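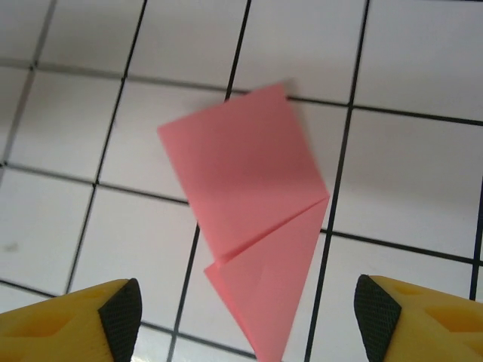 Trulside is a small press for Central European fiction in English translation, with a second list of memoirs and letters. Most of our authors wrote between the two world wars or in the decade after the second, and most had never appeared in English. Covers are set in one typeface on plain colored stock, a different color for each source language. Slovak titles are in a salmon pink close to that of the folded sheet on the gridded white surface; Czech titles are gray, and Hungarian titles are dark green. The color is repeated on the spine and on the title page rule.

The press was founded by Juraj Rusnák and Radoslava Michalík, who had worked together at a bookseller and shared an interest in novels that were cited in every literary history and available in no shop. The first book was a short novel about a railroad junction in winter. It was printed in 325 copies, set by hand at the Gavurard workshop, and it took two years to sell. Later titles are set digitally and printed offset, but the page proportions of that first book have been kept, as has its line length.

What we publish

The main list is called Tichý. It contains novels and story collections, each complete and unabridged. Where an author revised a book under pressure from a censor or an editor, we translate from the earliest text that can be established, and the afterword states which edition or typescript was used. Passages known only from a later printing go in an appendix with a note on their source.

The second list, Tandel, is for memoirs, diaries and correspondence. These are often selections, and omissions are marked in the text. Letters are printed in order of writing where the date is known. Undated letters are placed by internal evidence, with the date in brackets.

We do not publish poetry, and we do not publish translations made through a third language.

Editing and translation

Juraj Kopecký edits the Tichý list. He reads each draft against the original twice, once sentence by sentence and once with only the translation in front of him, turning to the original where the English seems wrong. Translators see every change before it goes to setting and have the final word on anything that is not an error of fact or grammar. The translator's name appears on the front cover in the same size as the author's.

Place names follow the form used in the original. A town with several names is given the one the narrator uses, and the others are listed in a table at the back. Diacritics are kept throughout. Forms of address are left in the original language when English has no equivalent, and they are not put in italics.

Emília Holub is responsible for Tandel and for permissions. Many of our authors died without a literary agent, and tracing an estate can take longer than the translation. If you believe you hold rights in a text we have announced, please write to her before the publication month shown in the catalog.

Blažena Gajdoš handles production and orders. Our standard paper is an uncoated cream stock, and all books are sewn in sections of 16 pages. Corrections found after printing are listed on the page for the book concerned and made in the next impression.

Submissions

We read proposals from translators every May. A proposal should contain a sample of 9 pages, the same pages in the original, a summary of the whole book with its ending, and whatever is known of the rights. Samples from the middle of a book are more useful to us than opening chapters. We reply within six weeks - sometimes sooner for books one of us has already read.

Bookstores can order direct from the press on the usual trade terms. Reading copies of forthcoming titles are sent to reviewers as PDF files; printed proofs are made only for the Tichý list.

Page last revised 2021-03-21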